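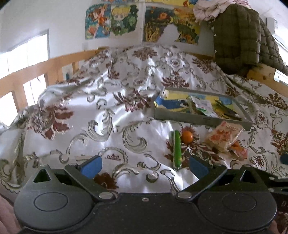 From: Thongchai Nakpan
To: preralik-users
Date: 5/6/19
Subject: Re: Re: width channel and the small-object subset

Replying to the list since two other people wrote to me with the same question. The earlier message is quoted in pieces below.

> We trained on the Skavo release with the default loader and get good
> reaching but poor closing. The fingers come down in the right place and
> then shut early, or stay open past the object. Is the width signal in
> the home recordings delayed with respect to the video?

Yes. The width is recovered from the two finger pads in the image, then smoothed, and the smoothing filter in the old loader was causal. It adds a lag of 2 frames. For a large box this does not matter much, because the policy has slack on both sides. For a marker or a small fruit it is enough to spoil the close. The fix is to run the filter forward and backward over the whole episode, which is fine offline. Set "width_filter: zero_phase" in the config. The Drullia branch has it as the default.

We retrained with only that line changed. Same seed, same 1800 training episodes, same 300 held out. Early closes dropped clearly on the thin objects and did not change on the boxes. I will post the per-object table when the soft packages are finished, as those labels are still being checked.

> Second question. The paper says 3492 episodes but our index is shorter.
> Are we missing a shard?

No, 3492 is the raw count before filtering. The filter drops episodes where the pad tracker loses one side for too long. If you want them back for pretraining the visual encoder, pass "keep_untracked" and mask the width loss. Do not use them for the action head.

> Third, we see the tracker fail on patterned fabric. Have you seen this,
> and would you advise removing those rooms?

We have seen it, and I would not remove them. The pads are blue and the tracker thresholds on hue first, so a maroon print between the pads is not a problem in itself. What hurts is satin. The highlights on the folds move with the viewpoint, and when one of them runs along the edge of a pad the contour fit jumps outward. The result is a spike in width that the filter then spreads over its neighbors. Chaimongkol suggested gating on the rate of change before smoothing – the pads cannot physically move that fast – and this removes most of the spikes. The gate has to come before the filter. If you do it after, the spike is already smeared and passes under the limit.

A bed is also a harder surface than a table for a second reason. The cloth gives, so the height at which the pads meet the object is not fixed, and a package resting on a fold can tilt when touched. Policies trained only on tabletops press too deep there. I would keep the bed episodes in for that alone, even at the cost of some noise in the width.

> Finally, do you resample before or after computing relative poses?

Before. Interpolate the absolute poses, then difference. The other order accumulates error over long episodes.

One open item: the open-gap calibration. At the moment it is taken once per session with nothing between the pads. If someone has numbers on how much it drifts within a session, please send them to the list. Ours are too few to report.

Thongchai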